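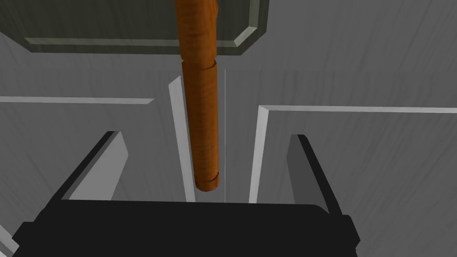
Open gripper under the wooden rod, view from behind the gripper in the simulator.

Comparing two grippers in simulation before you buy one

This page explains how I compare grippers in simulation. I use the same method for parallel fingers and for jointed fingers, so the results can be put side by side. You need a working Dinsa installation and the models of both grippers. The names of the settings are from the version we had in March, and they may have moved since then.

Step 1. Begin with the rod

Load the rod task and set the fingers fully open. Look through the wrist camera before you give any close command. The rod should hang between the two fingers with free space on both sides. If one finger is much nearer, correct the wrist first, otherwise you are measuring your own alignment and the gripper gets the blame. Pranab Barua uses a closing force of 170 in the controller file for both models, and I keep his value.

Step 2. Go to the hallway

Change the task to the doors and switch to the camera which looks forward over the body. Both arms must be inside the view, and the door you want to open must be visible behind the grippers. Do not worry that the horizon is tilted. Check only that the fingers do not hide the handle for the whole approach. Save this start pose, because you will load it again for the second gripper.
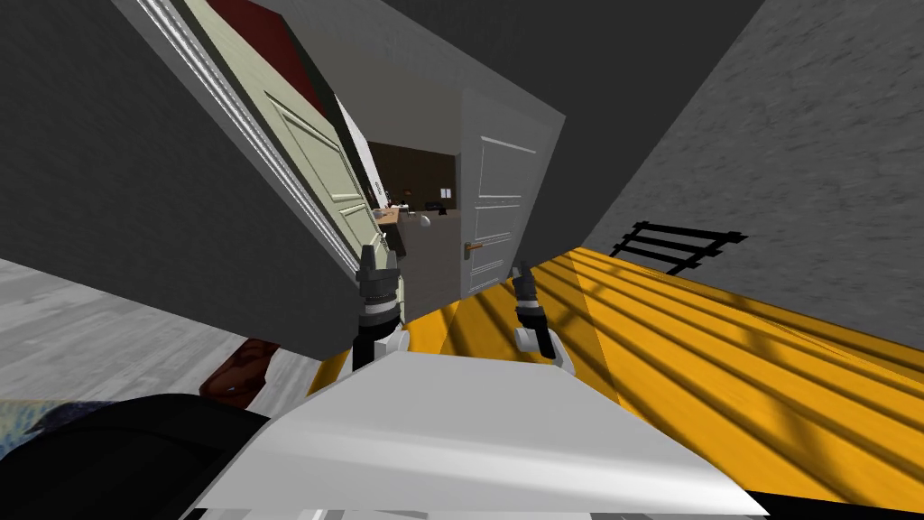 Step 3. Grasp the lever

Move only the right arm and keep the left arm raised, away from the doors. Let the fingers close around the lever before you command any rotation. With the jointed fingers I had to reduce the approach speed, as they were pushing the lever aside at first contact.

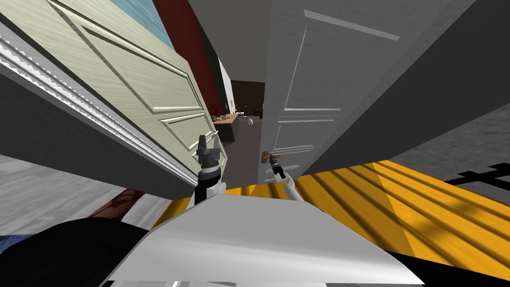 When the grasp is stable, turn the wrist slowly and record the finger force during all of the movement. I stop each trial after 900 control steps, also if the door is still moving. Then load the saved pose and repeat with the other gripper, without changing the friction of the handle. Kartini Gunawan asked me if the friction can be tuned for each model separately. It can, but then you cannot compare the force curves any more.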